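About Stastell

Stastell is a small language and office skills school for adults. We teach English, Mandarin and the everyday computer work that people need in an office or in their own shop. Our classes are in the evening and on weekends, on the second floor of the Vahidi building in Reltinholm, above the bakery.

The school was opened by Cheng-en Chiu and Ching-wen Sin. They met as students in the same evening course, where the teacher was often sick and the class was often canceled. After one winter of this they began to study by themselves in Ching-wen's kitchen, and other people from the course asked if they can join. When there were 7 people at the kitchen table, it was time to rent a room.

The first room was in the Grivura arcade, between a key maker and a travel agent. It had two windows, no heating that worked well, and a whiteboard left by the tenant before us. We still have this whiteboard. It doesn't clean completely anymore, and in the right light you can read a price list for curtains on it.

How we teach

We keep our groups small. A normal class has six students, and we don't open a second row of chairs when more people want to come. We open a second group instead, or we ask people to wait until July, when the summer term starts. Some people are disappointed by this, and we understand them. But an adult who comes after eight hours of work should be able to speak in every lesson, and in a big class this is not possible.

Every new student has a talk with Cheng-en or Ching-wen before the first lesson. It takes half an hour and costs nothing. We don't give a written test, because many of our students had bad experiences with tests at school and they freeze when they see the paper. We ask about the work, the family and what the person would like to do with the language. One student wanted only to understand the letters from the landlord. We made a course for her from those letters, and in the second year she wrote the answers without our help.

Homework is short, but we do expect it. If you can't do it, tell the teacher at the start of the lesson, and we will do it together in the first ten minutes. It is not a shame. We prefer a student who comes without homework to a student who stays home.

We also have rules for ourselves. Lessons start on time, also when only two people have arrived. The same teacher stays with the group for the whole term. If a lesson is canceled by us, you get it back at the end of the term - you don't have to ask for it.

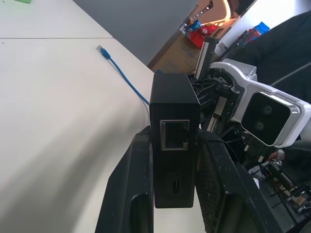 Our office skills courses came later than the language courses, and they came from the students. Many of them could already speak well enough for their job, but they were afraid of the spreadsheet, the shared calendar and the telephone meeting. So we began with one course for beginners, and we teach it slowly. In the first lesson nobody types anything. We talk about what is connected to what, and each student holds a network cable, a blue one with a clear plastic plug on the end, and learns what it is called in English and in Mandarin. It sounds too simple, but many people have worked in offices for years and have always called the colleague for this. After that come files and folders, then letters, then tables with numbers, and at the end of the term every student makes a real document for his or her own work. We have seen a cleaning schedule for a hotel, a menu in three languages, and a very long list of spare parts for sewing machines.

The people

Cheng-en Chiu teaches Mandarin and the office courses. Before Stastell he did the bookkeeping for a furniture importer, and he says that this work taught him patience. He is responsible for the timetable, so please write to him if you need to change your group.

Ching-wen Sin teaches English at all levels and trains our new teachers. She wrote most of our reading texts herself. They are about ordinary things, for example how to return a pair of shoes, or what to say when the neighbor is loud. She started this because the textbooks were always about airports.

Besides the two founders we have a small team of part-time teachers. All of them learned at least one foreign language as adults. This is the only condition we never change when we look for a new colleague. A teacher who has forgotten a simple word in front of a full room knows how the student feels.

The school today

When we counted for our last yearly letter, 168 students had finished at least one full course with us. More than 2 of every 3 came because a friend or a relative told them about the school. We have never put much money in advertising, and we hope to continue like this. The money goes to the rent, the teachers and the books.

We have a small library next to the stairs. You can take a book home without a card, only write your name in the notebook. There is also tea. On the last evening of each term the students bring food and we sit together until late, and the only rule of this evening is that you must speak for five minutes with a person from another group.

If you would like to visit, come a little before the evening lessons begin, when one of us is usually at the front desk. You can sit in one lesson for free and decide later. The entrance is on the courtyard side, and the bell has the old name Vahidi on it. Please ring two times, it is not very loud.

Last updated June 1, 2018

Share
6 comments

Related
Summer term timetable and prices
How to choose your level
Reading texts by Ching-wen Sin
Our first room in the Grivura arcade
Working as a teacher at Stastell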